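Notes for the leftovers talk, Brellerton food evening
2026-07-21

Hello everyone, thanks for coming in out of the heat. (Wait for chairs to stop scraping.)

I was asked for half an hour on "cooking with what's left," and my first thought was that I'm the wrong person, given that I once found three open jars of the same mustard in my own fridge. But I do cook from scraps most nights now, and tonight I want to stick to one thing, bread. Stale bread, heels, the half a baguette that could knock a nail in.

Ask: who has bread in the freezer right now? Who knows how old it is? (Pause. Someone always laughs.)

So, my story. Last July I cleaned out the chest freezer and weighed what I found, just to shame myself. 2,075 grams of bread. Over four pounds! Burger buns from a cookout I barely remember, a bag of crusts, and a whole loaf from Rallari, the bakery by the bus stop, still in its sleeve. I'd been paying to keep it cold.

I gave myself the month to use it up without buying a single new loaf. I'll go through what worked, then what didn't.

First one, bread soup. Onion, garlic, a can of tomatoes, whatever beans are open, and the bread torn in at the end. Tear it, don't cube it — cubes stay cubes and you get little wet dice. Lid on, heat off, ten minutes. A lot of olive oil on top, more than feels polite. I use 1,000 milliliters of stock for a big pot and it always looks too thin at the start. Leave it alone, the bread will drink it.

(Hand around the soup recipe cards here, NOT at the start, or they read instead of listen.)

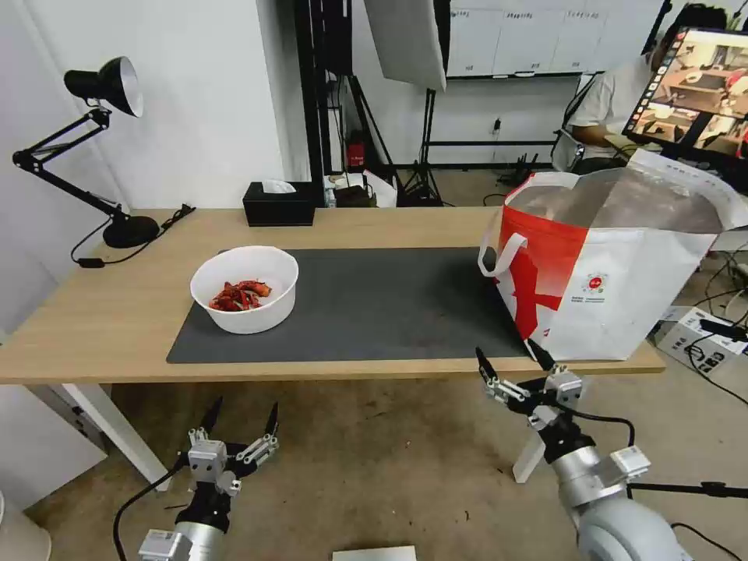
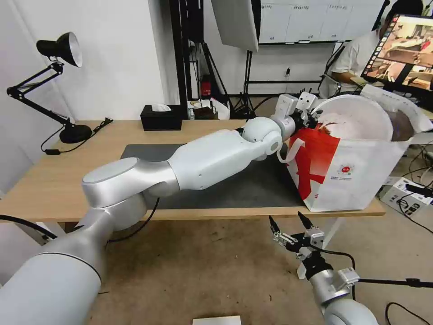

Second one, breadcrumbs, and I know, everybody says breadcrumbs. But fry them! Dry crumbs in a jar are fine, they just sit there. Crumbs fried slowly in butter with a bit of lemon peel and salt are something I eat with a spoon standing at the stove. Put them on pasta, on green beans, on a fried egg. They go soft after a couple of days, so make a small batch and be greedy about it.

Third one, savory bread pudding. Same idea as the sweet kind, eggs and milk and bread, only you swap the sugar for cheese and any greens that are looking sad. Let it soak for an hour before it goes in the oven. I skipped the soak once and got scrambled eggs with croutons. My dish takes 880 grams of filling, which I only know because I weighed it for tonight, and it feeds four of us with one square left for somebody's lunch.

Say something about crusts here. Crusty bread needs longer in the milk. Soft sandwich bread needs hardly any time and can turn to paste, so mix the two if you have them.

Now what didn't work. Bread ice cream. I'd read that toasted brown crumbs in vanilla ice cream taste like caramel, and maybe they do in somebody else's kitchen. Mine tasted like cold toast. I also tried making croutons out of the burger buns, and they browned on the outside and stayed squishy in the middle, every time. Buns are better as French toast.

And please don't use anything with mold on it. I get asked about this every time, can I cut the green bit off? No. With soft bread it has usually spread further than you can see. Out it goes.

Freezing, quickly, if there's time. Slice it before you freeze it. Write the date on the bag. Squeeze the air out. I keep one bag for slices and one for scraps, and when the scrap bag is full that's soup night, no discussion.

If running long, skip the freezing part and go straight to tasting.

Tasting: soup on the left, pudding on the right, fried crumbs in the bowl with the small spoons. The pudding has egg, milk and cheese in it, so say that out loud before anyone picks up a fork. There are 104 little tasting cups, so yes, go back for seconds.

Questions while people eat. Last time somebody wanted to know if rye works in the soup. It does, but go easy, it gets sour and a bit gluey. Remind them the next talk is on broth and that they should start saving their onion skins.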